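Section 6: Running the cell on an open day

Read this section if the two-arm cell is going to be shown to visitors. It assumes that the cell has been built and tested as set out in sections 2 to 5, and that at least one person on the stand has done the operator training at Piltgate. It covers the mug demonstration only. The sorting demonstration used at Gromthorpe in June is in section 7.

6.1 Before the doors open

Allow 2 hours. Most of that is taken up by the test runs, so start early if the cell has been moved overnight.

1. Check that both arm bases are tight on the front rail. Try to rock each base by hand with the power off. If either one moves, tighten the bracket bolts and repeat the check.

2. Follow the purple cable on each arm from the wrist back to the base. It must sit in the clip on the upper link and have enough slack for the wrist to turn fully both ways. A cable that hangs in front of the rail is normal. A cable that is pulled straight at any point is not.

3. Look at the small circuit boards under the rail, one on each side. Press home any loose connector. Do this with the power off.

4. Lay the floral cloth on the table and smooth it towards the back wall. Tape it underneath at the corners.

5. Put out the mugs. Keep them together near the middle of the table, within reach of both arms. They do not have to be in a set order and the handles can point any way.

6. Switch on at the wall, then at the Dodilach control box. Wait until the box has finished its start-up check before you touch the screen.

7. Choose program 862 and run it at slow speed, three times, with the stand closed.

Note: The floor at the venue must be level. If the control box shows message 903, the arms have not found their home position. Switch off, move both arms by hand to the rest pose and start again from step 6.

CAUTION: The wrists come very close together above the mugs. Keep your hands off the table whenever the control box is on, even if neither arm is moving.

6.2 Placing the barrier

1. Set the barrier 800 mm from the front rail. Measure from the rail itself and not from the edge of the stand.

2. Close off the gap on either side of the stand so that visitors can only come up to the front.

3. Put the stop button on the operator's side of the barrier, within arm's reach. Press it once with the program running to prove that both arms stop.

4. Tell everyone working on the stand where the button is.

The wallpapered walls round the table hide the room behind from the arms' view of the mugs. They are light and will not hold a person's weight. Ask visitors not to lean on them.

6.3 Giving the demonstration

1. Wait for a group to gather, then say what the arms are going to do before you start them. People watch more closely when they know which mug to look for.

2. Press Start. Step back so that the front of the table is clear.

3. Let the program run to the end. If a mug is dropped, let the arms return to rest, press Stop and put the mug back by hand.

4. Take questions with the arms at rest. Mostafa Hajji, who ran the stand at the Michiels open day, found that children ask to hand a mug to the gripper. The answer is no, but they may choose the next mug by colour.

5. Rest the cell between groups. Feel the wrist housings once the power is off. If one is too warm to hold, leave it until it has cooled.

Note: A mug held by the handle may tilt when it is lifted. This does not count as a fault as long as the jaws stay closed on it. Always use empty mugs.

CAUTION: Do not swap in glasses or thin china. The grip force in program 862 was set for mugs, and a broken rim leaves sharp pieces under the cloth.

6.4 Closing down

1. Send both arms to the rest pose from the control box.

2. Switch off at the control box, then at the wall.

3. Remove the mugs, wrap each one and pack them in the crate with the cloth on top.

4. Write any stops, drops or messages in the log, with the time of day. Leave the log with the control box so that the next team has it.

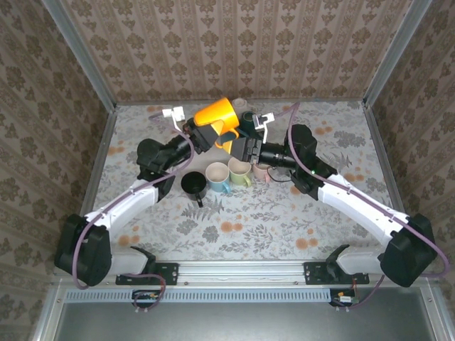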